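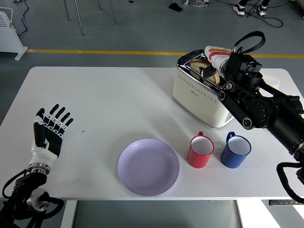
We use cookies to remember your settings and to see which pages get read. Accept all | Manage choices

Breakfast With the Lukska: Notes for the Fitzsimmons Evening

Opening (go slow, let people find a chair)

Good evening, everybody, and thank you for coming out. It's lovely to see the back rows filling up, and if you've still got a plate in your hand, please don't rush on my account. I've been asked to talk for 45 minutes about the Lukska two-arm kit, and those of you who have heard me before will know that holding me to that is going to be Ewan's problem.

Say thank you to Ewan Maihi here. He did the bench setup with me at Punderau and he'll take the wiring questions at the end, because he gives much better answers to them than I do.

So, why breakfast? When we get a kit in for review, we like to give it a job that everybody in the room has done half asleep. You've all made toast. You know how a slice feels when you pinch it too hard, and you know that little moment when the crust catches on the way out of the slot (I still do it with a knife, and yes, I know). That means I can stand up here and tell you about grip force and approach angles and you'll have a feel for it already, whether you've spent your life around machines or wandered in for the sandwiches.

What comes with the kit

Keep this part short. Last time it ran away from me.

The version we looked at has a gripper on the right arm and a five-fingered hand on the left. You can order it with matching ends if you'd rather, and plenty of people will, but I'd gently talk you into the mixed pair. The gripper is the one I'd trust with a slice of bread. It comes straight down from above, takes hold and lifts, and there's very little about it to puzzle over when it goes wrong. The hand is a slower friend to make. It asks for more setup, more patience, and a good deal more thought about where you park it while the other arm is busy. We left it open with the palm down at the left side of the table, which kept it well clear of the toaster and still close to the plate.

The software is called Gridness and it's included for the first year. I'll come to it. I have feelings about it!

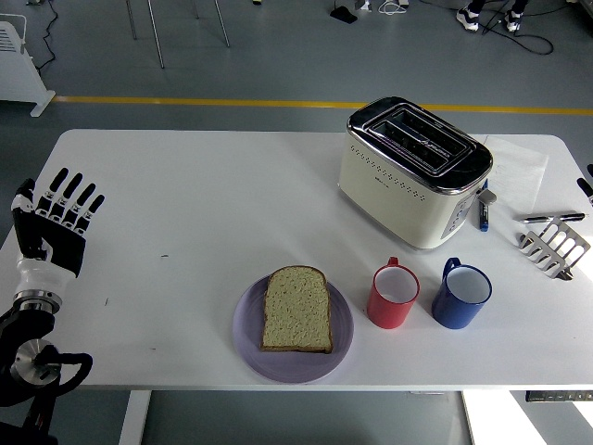
Brodie Tuhiwai
Product Reviewer and Workshop Lead, Punderau

The toast job, step by step

(Sip of water. Ask who had toast today. Wait for the hands, somebody always says crumpets.)

The job as we wrote it is a plain one: take the bread from the toaster, carry it over and lay it flat on the plate. The two mugs stay where they are, between the plate and the toaster, with their handles turned toward the back of the table. I'm rather fond of those mugs as a test. Any arm can look clever on a bare table, but give it something to reach past and you learn a lot more about how it plans a path.

We logged 1094 tries over the length of the review, and I'd like to linger on the misses for a bit, since the brochure won't. Most of them came down to the grasp. If the gripper closed too high, it nipped the crust and the slice swung. If it went in too low, it bumped the chrome, and then the arm stopped itself and waited for one of us. I was glad to see it stop so readily, even on the afternoons when it was driving me up the wall.

Placing was the easier half. Lukska's own guide suggests letting go a little above the plate, and we found it kinder to come right down until the slice touched and then open up. It adds a moment to each run. I think it's worth it, but do try both.

Gridness, with feelings

Now then. I like that I can teach a step by guiding the arm and saving the points, and I like that the saved points have names I can read the next morning. I don't like the menus. There are 2 places to set gripper force and they don't always agree, and it took Ewan and me most of a day to work out which one was winning. (It's the one on the tool page. Write that down if you write down anything tonight.)

Cables deserve a kind word of warning too. There are a lot of them, they loop around the arms, and you'll want to plan their slack before you bolt anything to your table. Move each joint through its full reach by hand first and watch where everything goes.

Who should buy one

If you teach, or you run a small lab and want to try both kinds of end on one bench, I'd say go and ask for a demo. If you need a machine that does the same thing all day long with no fuss, there are simpler kits and you'd be happier with one of those. The support plan adds 2000 to the price for the year. We used it twice, and got a patient person on the line both times, so I can't grumble.

Questions go to Ewan first, then me. Remember to repeat each one into the microphone for the folks at the back.

Related
Choosing a first gripper for a teaching bench
Gridness saved points: a beginner's walkthrough
Ewan Maihi on cable slack and table mounts
Notes from the May open evening at Fitzsimmons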